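Fotdale or Canano for a week away? (anniversary trip, two adults, possibly two kids)

Started by porchswing_mel

porchswing_mel
9/4/21
Hi everybody, long-time reader and I think this is only my second thread. My husband and I have our anniversary coming up in October and we've been going back and forth so long that he's now banned the subject at dinner. It's between Fotdale (lake, cabins, the little steam ferry) and Canano, which is more of a beach town with an old quarter up on the hill. My sister did Canano on her honeymoon and still talks about the fish soup, but she was 26 and I don't think she slept the whole week. We like walking, we like a decent breakfast, and we do NOT like loud music after ten. There's a chance the grandkids (five and seven) will tag along for part of it, which changes things a good bit. Budget is $1,497 for lodging, all in, and I'd love to come in under that.

gullwing_ray
Fotdale, no question. We've gone every fall since we retired, and October is when the hills turn and the summer crowd has packed up. Get a cabin on the east shore if you can, you'll have the sun on the porch with your coffee. The ferry goes down to a weekend timetable at some point in the fall so look that up before you plan a day around it. We missed the last one back one year and had to call a cab, and I've been hearing about it ever since.

tessa_k
I'm going to disagree with Ray, nicely! Fotdale is beautiful but it's damp that time of year, and if it rains there's the mill museum and then there's the mill museum again. Canano stays warm well into October, the sea's still fine for a quick dip, and the old quarter is lovely in the evening once the day trippers go home. Stay up the hill and you won't hear a thing from the beach bars. It's 432 steps from the harbor to the top square if you take the stairs (it's painted on the wall, they're very proud of it) but there's a bus.

gullwing_ray
432 steps with a five year old, Tessa. Ask me how my knees feel just reading that.

tessa_k
Ray. There is a BUS.

porchswing_mel
You two are making me laugh. Knees are a consideration over here too, I won't lie. Does anyone know a place in Canano that's good with little ones? And has anybody booked through Athumani? Their price was $300 lower than going direct and it made me nervous.

H_Ozkan
Hello Mel, Hüsnü Özkan here, I post under my own name because I never could remember the other one. I booked with Athumani two times and had no trouble, but please read the line for the cleaning fee, it comes at the last page and mine was not small. Also write to the guesthouse yourself after you book and ask them to confirm the room. My wife says I'm a worrier, and she is right, but we've never arrived to find no bed.

brightside_bo
Sorry, I have to be the sour one. We used Athumani for a city break and it took six weeks to get our deposit back when they canceled on us. $400 is a lot to have floating out there. I'd pay the extra and go direct, especially with kids involved.

H_Ozkan
Six weeks is very bad, I'm sorry Bo. It was not like this for me. Perhaps pay with a credit card in any case.

maribeth_d
Hi Mel, Maribeth Dimaculangan from the Canano spring meetup, I think we shared a table! On the little ones, our two were happiest anywhere with a flat surface and something to stack, so whichever town you pick, I'd throw a small bag of blocks in the suitcase and skip half the toys. They weigh next to nothing and they'll get you through a rainy hour while the grown-ups finish breakfast. Put a few number cubes in too if the five year old is learning to count.

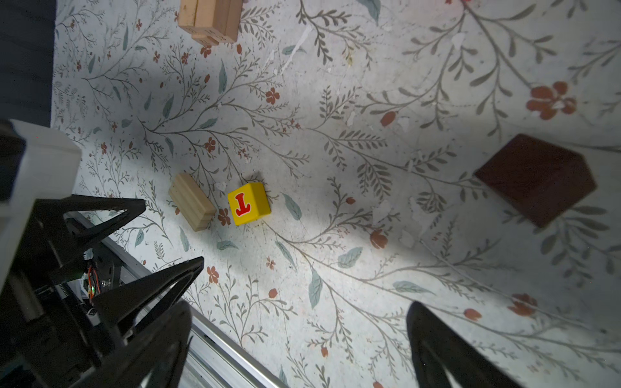
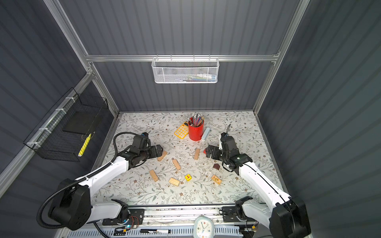
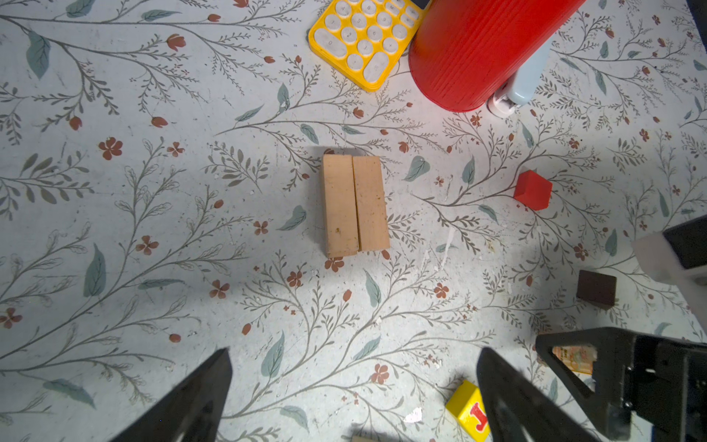 Wooden blocks, the plain kind

What I'd pack for a week in October

maribeth_d (continued)
One light rain jacket each, even for Canano. Shoes you've already worn in, the cobbles are murder on new ones. A Brovex plug adapter or whatever brand you like, the guesthouses always seem to have one outlet and it's behind the bed. Swimsuits, because somebody will want to. A cardigan for the evenings. And leave room for the lemon cookies from the bakery by the bus stop, I brought home two boxes and should've brought home four.

porchswing_mel
Maribeth! Yes, you had the green scarf! This is so helpful, thank you. I showed my husband the whole thread and he's now leaning Canano on account of the soup, though he'd like it noted that he thinks Ray makes a good case for the porch.

gullwing_ray
Tell him he's welcome on the east shore any time. Fotdale in the fall, Canano in the spring, that's my last word on it.

tessa_k
It won't be his last word. Mel, message me when you've got dates and I'll dig out the name of the place with the courtyard. They do breakfast until eleven.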